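Barkenness Community Hall – Booking FAQ

14 shares | 6 comments

How many people does the main room hold?
Up to 30 seated at tables. Larger groups should ask about the upstairs room.

Can I get in early to set up?
Yes. Doors open 30 minutes before your booking starts – earlier access is charged as extra time.

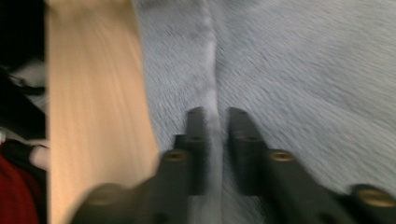
When is the deposit returned?
Within six working days of your event. Bookings made in November may take longer.

Who do I contact about a change of date?
Baldur Eyvindsson at the office, extension 653.

Related
Kitchen rules and fees
Parking on Gachanja Road
Cancellation form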